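Korkstead Community Board > Local Politics > City Hall and Council

Thread: Council member belongs to the Hayes Club. Do we care?

portside_pat
Oct 26, 2022
So I finally sat through the whole council recording and the part everybody is arguing about is maybe four minutes long. For anyone who missed it, a resident got up during public comment and asked our ward's council member point blank whether he's still a member of the Hayes Club, and whether he'd push the club to publish its admission rules. He said he was, and that he'd "raised it with the board." Then the chair moved on to paving.

My take is that he should either get a real answer out of them or quit. The club leases the boat landing from the city. That's our landing! I don't love that a guy who votes on the lease also eats dinner there.

millrace77
I'm going to be the grump here. It's a private club. People join things. My dad belonged to a lodge for most of his life and I couldn't tell you one admission rule. If he's breaking a law, show me the law. If he isn't, then I'd like to hear about the water rates, which went up again in May while we were all busy with this.

portside_pat
A lodge that rents its hall from the city for $300 a year? That's the number in the lease, it's in the packet on the city site. I pay more than that to park.

millrace77
OK, the $300 is bad. I'll give you the $300.

two_dog_lane
I waited tables at the Hayes for three summers and I don't recognize the place people are describing in here. It was mostly retired folks complaining about the soup. But I will say this, I never once saw an application form. You got in when somebody already inside wrote a letter for you, and there wasn't any other way. Whether that's sinister or just lazy I really couldn't tell you. Probably depends on who never got a letter.

gravel_and_gin
"Probably depends on who never got a letter" is the whole thing for me. My husband grew up six blocks from that landing and nobody in his family has ever been past the gate.

A brush with some yellow on it in both, the second one's further down.

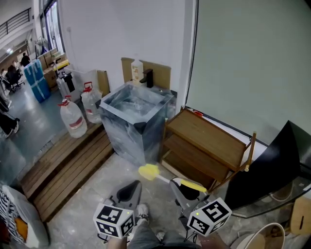 The marbled washbasin cabinet, plus the long-handled brush.

Back to the council. The lease is up for renewal and I haven't heard one person at city hall say when the hearing is. Has anybody?

portside_pat
The clerk told me on the phone it isn't scheduled yet. She was nice about it. I asked to be put on the notice list and she said 133 people already are, so apparently we're not the only ones awake.

harbor_hedgehog
New here, moved in last year, so forgive me if this is old news. Isn't Plirano supposed to be bidding on the landing too? I thought I read that they wanted to run a public dock with a snack bar. If there's a second bidder then the council member has to sit out the vote, doesn't he?

millrace77
Plirano sent a letter of interest. That's a long way from a bid. And no, he doesn't have to sit out, he only has to disclose. I read the ethics code so you don't have to (it's 115 pages and most of it is about gifts).

two_dog_lane
Disclosing by getting asked about it at the microphone is a funny kind of disclosing.

millrace77
It's on his form. Page two, under memberships. Has been the whole time he's been in office.

portside_pat
Fine, I looked, and it's there. It says "Hayes" and nothing else. It could be a sandwich shop. I still think he should step aside on this one vote, even if the code lets him stay in. It would cost him nothing and I'd stop posting — everybody wins.

gravel_and_gin
Please don't stop, I have nothing else to read at lunch.

Second one, with the yellow sponge. Then I'm done clogging up the thread.
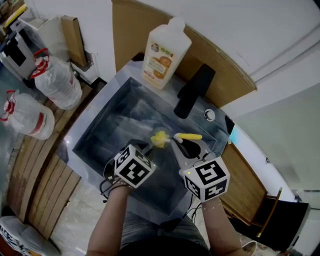
Related threads in City Hall and Council

Fetex paving contract: who signed off on the extra money?
Water rates, again
Where to find the council packets online
Notice list for the landing lease hearing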